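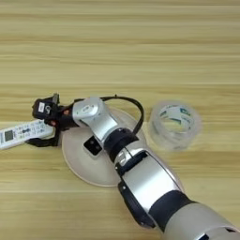 Figure 3. The arm holding the remote during the tabletop task. The round plate is the goal area.

3.2 Collecting the demonstrations

I'll say up front that we went into this section of the project with a favorite. Marlene Hagedorn and I had both spent a good part of last year pushing robot arms around by hand, and we liked it. You grab the wrist, you feel the weight, you walk the gripper over to the thing you want and you're done. So when Oleksandra Stetsiuk suggested we also collect every task by remote control, with the operator in a chair moving a small leader arm, I mostly agreed to be polite. I was wrong about a lot of it, and the rest of this section is about how.

The task itself is plain. The operator shows the arm how to pick up small household and workshop items from the table and set them down on the plate, one after another, in any order. We asked for 120 demonstrations by hand guidance and 120 by remote control from each operator, and we gave people a short warm-up on the day they started. Demyd Savchuk wrote the recording software, which we call Pima, and it saves the joint angles, the gripper opening and the camera views together.

The long, flat items gave us the most to think about. A TV or air-conditioner remote looks like an easy thing to grab, and it is if you come at it across the narrow side – but people guiding the arm by hand tend to stand where their shoulders are comfortable, and that decides the angle for them. Two of our operators ended up with nearly the same wrist pose every time, wherever the item had been set down.

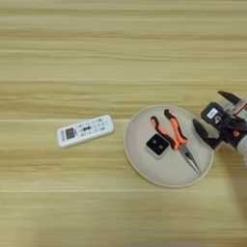 Where you put things down matters as much as where you pick them up, and we didn't write a rule for it. Gifty Adjei liked to fill the plate from the middle out. Yevdokiia Kravchuk left the middle free for whatever was longest, which I thought was fussy until I tried to finish a few of my own runs with a pair of pliers taking up all the good space. We kept both habits in the data. A learner that has only seen one tidy way of doing things gets lost pretty fast when the plate is already half full.

Hand guidance was quicker to learn, no question. The trouble came with the cameras. Arms and sleeves kept getting into the views, and we had to throw away more of those runs than I'd like to admit in print. With remote control the operator sits well back and the table stays clear, but you give up the feel of contact, and people closed the gripper too early or stopped a little short and had to creep forward. We left those pauses in for the first round of training and trimmed them for the second. After all the sorting we had 3,324 demonstrations that we were happy to use, and we held back 100 of them for checking. 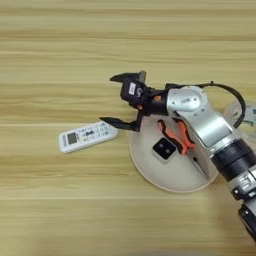

3.3 Cleaning up the pauses

Trimming sounded simple when Demyd first brought it up. We'd look for stretches where no joint moved and cut them. The catch is that a good operator also stops right before a grasp, just for a moment, to line up the fingers, and the first version of our filter happily cut that too. We ended up keeping any pause that came right before the gripper started to close, and shortening all the others to the same fixed length.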